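# The kettle, the shower head and a very large bottle of vinegar

7 November 2018

I have a new favourite thing in the house and it cost less than a sandwich.

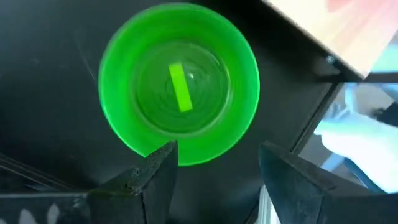

Sarita Dwivedi wrote under my last post that I was wasting my money on sprays, and that her mother had cleaned every tap, kettle and shower head in the family with plain white vinegar for as long as she could remember. Had I even tried it, she asked, or was I just buying whatever had a picture of a shiny tap on the front?

Well, Sarita, you had me there. I hadn't tried it. I had a cupboard under the sink with three half-used bottles in it, one of which had glued itself to the shelf, and I'd been scrubbing at our shower head with an old toothbrush every few weeks and getting nowhere. We live in a properly hard water area. You can see it in the tea!

So I bought a big bottle of vinegar and gave up a whole morning to it, and I can't tell you how much I enjoyed myself.

## The kettle

I started here because it was the worst. Our kettle is a Bullora, a wedding present, and we love it, but the bottom had gone completely white and crusty and little flakes kept turning up in my mug. I filled it halfway with equal parts vinegar and water, brought it to the boil, switched it off and went to hang the washing out. When I came back the crust had gone soft and was floating about in bits. I poured it away, rinsed it, boiled it with fresh water and threw that out, then did the same again. By the second boil I couldn't smell vinegar at all (my husband said he could, but he said that about the curtains as well).

The bottom is silver. I'd forgotten it was silver!

Do open a window, by the way. Hot vinegar is quite something.

## The shower head

Ours doesn't unscrew, or it did once and doesn't now, so I used the freezer bag trick. You half fill a bag with vinegar, pull it up over the head so all the little holes are under, and hold it on with an elastic band. I used 2 bands after the first one pinged off into the bath. I left it for an hour, took the bag away, ran the hot tap and gave the holes a rub with my thumb.

Every single jet works again. I had got so used to the one that fired sideways at the wall that I'd been standing round it.

One warning, and it matters: never mix vinegar with bleach, and don't use one straight after the other either. The fumes are dangerous. I rinsed everything very well and kept the bleach shut away until the next day. I'd also keep vinegar off marble and other natural stone, where it can leave dull marks, and if your taps have a fancy finish, check what the maker says before you soak them.

## The taps

Kitchen roll soaked in vinegar, wrapped round the base of the tap where that chalky ring forms, left for 12 minutes while I had a coffee. Then a wipe, a rinse and a good dry with a clean cloth. The drying is the bit I always used to skip, and it makes such a difference – water left sitting there just leaves its chalk behind all over again.

The bathroom taps needed a second go. The plug hole needed a third, and I've decided to be at peace with the plug hole.

## What I'm doing next

I've put a note on the calendar to do the kettle again in December, before we have a houseful and it's boiling from morning till night. I also want to try the washing machine, but the booklet for ours says to use a proper descaler and no vinegar because of the rubber seals, so I'll do as I'm told.

Kamil Hájek has promised me his method for limescale on glass shower doors, which involves half a lemon and, he says, a fair bit of patience. I have the lemon. If any of you have got a door like ours back to clear glass, please tell me how long it took you, and whether you did it in one go or a bit at a time – I'm itching to get started!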